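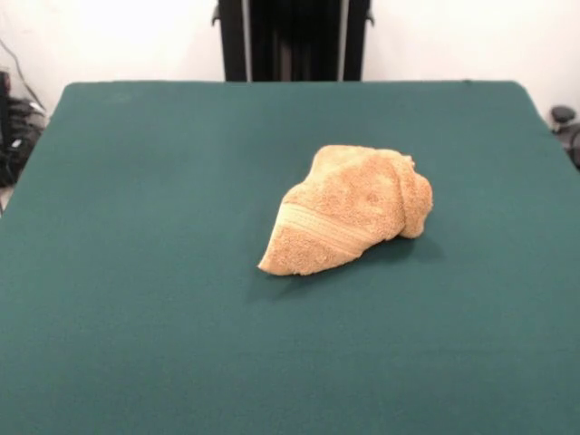 Automation at Work, Term Project
Site: the towel room at Kenell, a commercial laundry

Background

Before the arm came, folding towels at Kenell was the job you got when you had annoyed somebody. It was also, by general agreement, the best place in the building to talk. We spent 5 shifts there to find out what happens to a job like that when a machine starts learning it.

The system was set up by a small firm called Ukier. It practices on tan terry towels, one at a time, on a green surface. The folders were asked to show it how, and they discovered that they had 2 schools of folding and strong feelings about both. Management picked one. The losing side still brings it up at lunch.

What changed

We handed out a short survey and got 12 back, one with a coffee ring and no answers. Most people said their hands and shoulders felt better on days with less folding. Most also said the day felt longer. Folding used to be something you did while thinking about dinner, and watching a gripper pinch the edge of a towel turns out to need your full attention.

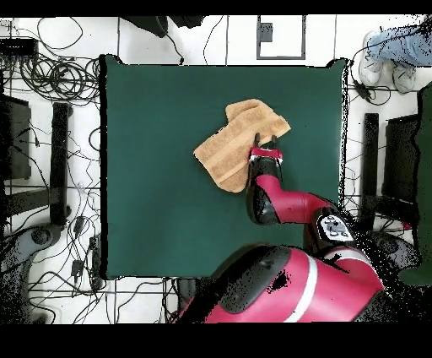
The job titles moved too. Two folders are now "cell attendants," a phrase that made one of them ask if she needed a lawyer. They clear faults, straighten towels and fill in the log. In one week the log had 73 entries, and the longest was a complaint about the chair.

Pay stayed where it was. We asked whether attending a robot was worth more than folding a towel, and were told this was under review. It was under review on our last visit as well.
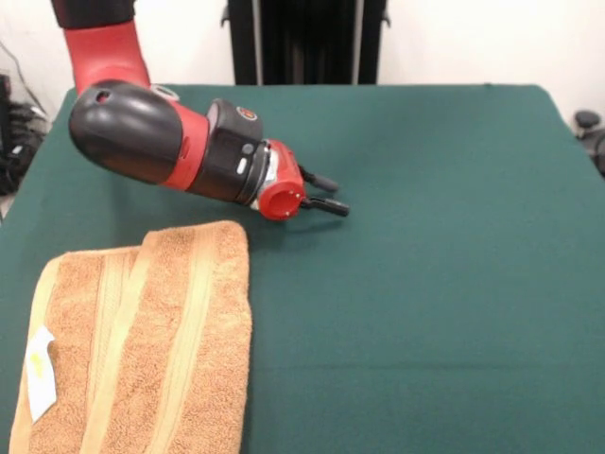 Did anyone lose their job to the arm?
None of the folders had been let go by the time we finished. One open position was left unfilled, and the remaining work was split among the people already on the shift.

Limits of this report

We only saw the day shift, and people behave well around students with clipboards. The night crew may have a different opinion, probably a shorter one.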